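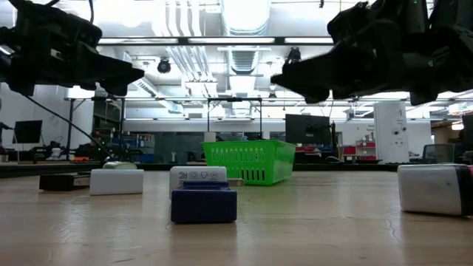
Adoración Cabello asked after the last release whether "off-black" and "black" are still kept as separate terms. They are. The merge proposed in July was dropped, and both strings appear as typed in the raw column.

Findgate Colour Words, README

Contents
Free-text colour names given by 427 respondents, 3,219 rows in all, one row per answer. Spelling is left as entered in raw_term. The column clean_term holds the corrected form, and code holds one of 54 basic codes.

Files
terms.csv – the answers
codes.csv – code, label, parent code
notes.txt – decisions on disputed terms
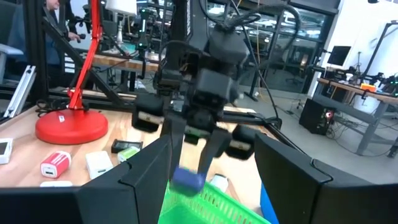 Coding follows a head-and-modifier rule. The last colour word in an answer is the head and anything before it is a modifier, so "sea green" goes under green and "greeny blue" under blue. Lightness words go in mod_light and strength words in mod_strength. The plastic basket shown is coded green with "bright" in mod_strength, and the small block held over it is coded blue with both modifier fields empty. Objects named as colours ("mustard", "slate") get the code listed in notes.txt.

Known problems
17 rows have a clean_term but no raw_term. They came from the Usamari import and the originals were not kept. "Gray" and "grey" are merged in clean_term only. Turquoise and teal share a parent code, but this was settled late and older exports may differ.
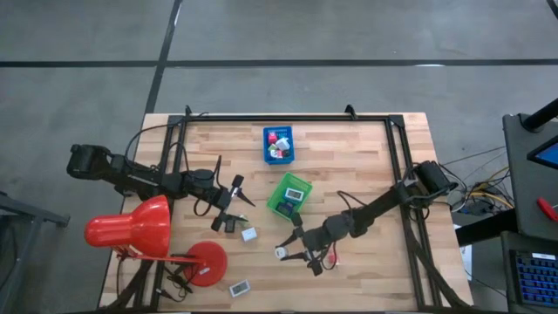

Gaurav Mishra would prefer wood tones to have a parent code of their own, as "oak", "pine" and "straw" now fall under brown or yellow depending on the coder. The point is open. Until it is settled, filter on clean_term for these words and ignore code.

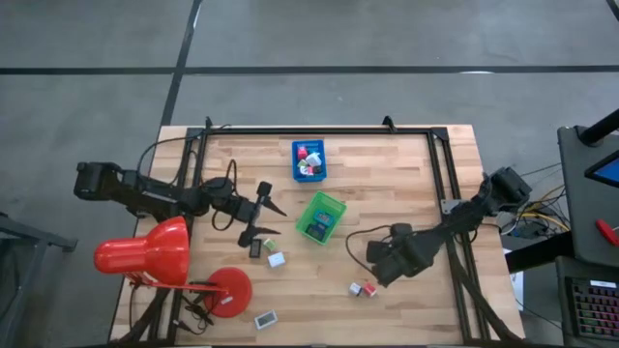 Figure 4. Two-colour item, green and white; background, light wood.

Two-colour answers take two rows with the same answer_id. Order follows the respondent's wording and says nothing of area. White is never treated as a modifier.

Maintenance
Corrections go to Madhu Tiwari – please quote the answer_id.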